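Skerham Residents' Forum > Shared Kitchen > Serving dishes and lids
Topic 3866

arnholm_house
2/27/25
Members are reminded that lidded serving dishes in the shared kitchen are to be returned to the shelf with their own lids. Four oblong lids are at present without a dish. Utensils should be laid beside the dish after serving and should not be left standing in it.

Wijesinghe
I must disagree with the second point. A slotted utensil laid on the table leaves a mark on the surface. It should rest across a small round dish, and the house has several of these.

sanow_flat2
The round dishes are required for sauces. I would support a mat under the whole setting, as was the practice until June. Could the house confirm whether the bamboo mats are still available?

arnholm_house
The mats are available and may be used. They must be wiped and dried flat. The lid should be placed beside its container during serving, handle upwards, so that the two are not separated at clearing.

Wijesinghe
Noted, although I maintain my view on the utensils. The guidance sheet of 30 lines does not mention them at all, and I would ask that it be amended before it is reprinted.

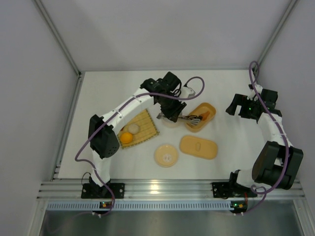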